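# Two Days in Brimarberg: Notes from the Spring Open House

The sign at the edge of town still says "Brimarberg, home of the Steyn pear," and I had wanted to see what that meant for years. In March I finally went, with my cousin Refilwe Matlala driving and a cooler in the back seat that we fully intended to fill.

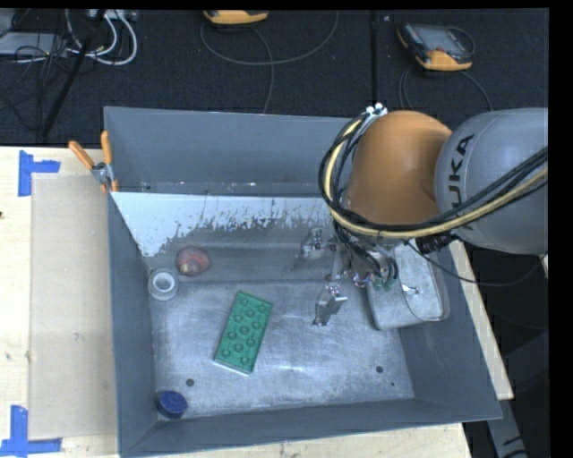
*A gray metal bin on a wooden tabletop, and a KUKA arm reaching in.*

The Brimarberg open house runs for 2 days every spring, right when the last of the winter pears are leaving cold storage and the first blossom is showing on the lower slopes. The growers open their gates, the packing shed gives tours, the jam kitchen lets you taste everything, and the old school hall fills up with tables of cake. I've been to a lot of farm days (my family thinks too many) and this one goes straight to the top of my list.

## Getting there

We came over the pass from Flitdale, which is the long way, and I'd do it again tomorrow. The road climbs through sheep country for the first half, then drops so fast that your ears pop, and suddenly there are orchards on both sides and a river you keep crossing. Stop at the lookout near the top if there's room to park. There's a bench, a very bold crow, and a view of the whole valley.

Parking at the Steyn orchard is on grass. It had rained the night before and a few cars needed a push, so wear real shoes. Entry was 30 for a car, however many people you squeeze into it, and that covers both days as long as you keep the paper slip. Refilwe lost ours in the first hour. They let us back in anyway!

## The orchard walk

Our guide on the first morning was Themba Makhubela, who has pruned these trees for most of his working life and talks about them the way other people talk about their nieces and nephews. The home block has 2,768 trees, and he seemed to have an opinion on most of them. We walked the upper rows first while it was still cold and misty, and he showed us how the oldest trees were trained, low and wide with an open middle, so that a person on a short ladder could reach everything.

The newer rows are completely different. They're planted close together on wires, narrow and flat like a hedge, and they start fruiting years sooner. I asked which he liked better and he laughed and wouldn't say. Then, ten minutes later, while we were standing under one of the big old trees, he patted the trunk and said, "But look at this, though." So I think I got my answer.

A few things I wrote down on the walk:

- Pears ripen from the inside out. If you wait until the belly feels soft, you've waited too long. Press near the stem.
- Most kinds are picked hard and finish ripening off the tree.
- The bees come in by truck the week the blossom opens, and they travel at night.
- Never park under the windbreak. (Pigeons.)

He also did a grafting demonstration, with a knife so sharp that he made the kids stand back behind a rope. A stick of one variety, a slanted cut, a matching cut in the rootstock, tape, wax, done. It took him less time than it takes me to peel an apple. Then each of the adults got to try on a scrap branch, and mine looked like something a goat had been at. Refilwe's was very neat and she mentioned it several times on the drive home.

## In the packing shed

Tours of the shed leave when there are 13 people waiting, and if you're number 14 you get to sit on the wall and eat a pear, so there's really no losing. Sipho Masilela took our group through. It's loud in there, and it smells wonderful, cold and sweet with a little wet cardboard mixed in.

What surprised me was how gentle it all is. The fruit goes through a long trough of water because pears bruise if you so much as look at them sideways, and floating is the kindest way to move them. After that come the sorting tables, where the women at the end were so quick that I couldn't follow their hands. They turn each pear once and it's gone into its lane. I tried it with a practice crate and put nearly everything in the wrong place. A russet patch near the stem is fine, by the way! It's only skin. I'd been passing over those at the store my whole life.

The cold rooms were the best part for me. Sipho opened the door of one that was already empty for the season and let us stand in it for a minute. When the rooms are full, the air inside is kept so low in oxygen that the pears more or less go to sleep, and you can't just wander in. That's how a pear picked at the end of summer can still be crisp months later.

## Lunch, and more lunch

I need to talk about the school hall. There was a pear and ginger cake, a pear and almond tart, a savory pie with pear and blue cheese, and a big pot of pork stew with dried pears in it that I went back to more often than I should admit in writing. All of it was made by people from the town. The coffee was weak and the tea was excellent.

Xolani Hlongwane runs the jam kitchen next door and was stirring a copper pot the size of a baby's bath when we came through. He makes a pear butter that cooks overnight with nothing in it besides pears, a little lemon, and one stick of cinnamon that he fishes out before the end. You taste it on a plain cracker. I bought four jars, which felt like plenty, and I've already given away one and regret it.

He was happy to share how he does it at home in a smaller batch, so I'll pass it along. Core the pears but leave the skins on. Cook them down with a splash of water until they slump, push everything through a sieve, and then put the pulp in the oven in a wide dish on the lowest heat you have. Stir when you remember. It's ready when you can drag a spoon through it and the line stays put.

## Day two: perry and old trees

We stayed overnight in a room above the bakery, which means waking up at five in the morning to the smell of bread, and I can't think of a better alarm clock.

The second day was quieter and I liked it even more. Bongani Visser has a small press down by the river where he makes perry, which is like cider but from pears, and drier and more delicate than I expected. The pears he uses are tiny, hard, and so bitter that he hands them to visitors just to watch their faces. I fell for it. They come from a line of very tall trees along the old cart road, and he names his bottles after whatever the nearest landmark is. My favorite was called Cludent, after the stream behind the press. It was pale, a bit flinty, and went beautifully with the last of our pie.

He let us climb up to see the trees themselves in the afternoon. They're enormous! I had no idea pear trees could get that big. The bark is broken into little squares, like a dry riverbed, and the first blossom was out on the side that gets the morning sun. We lay down in the grass under one and didn't talk for quite a while.

## If you go

Go both days. The first is busier and has the tours, the second has the perry and room to breathe. The shed is cold, so bring a sweater even if it's warm outside. Bring cash for the cake tables, and small bills if you can manage it. Dogs are fine on the orchard walk as long as they're on a leash, but they can't go in the shed or the jam kitchen.

The loose pears at the gate are sold by the bucket, and you bring the bucket back. We filled the cooler, then a tote bag, then the space behind the passenger seat. Half of ours are in the fridge now and the rest are on the windowsill, where I'm pressing them near the stem every morning.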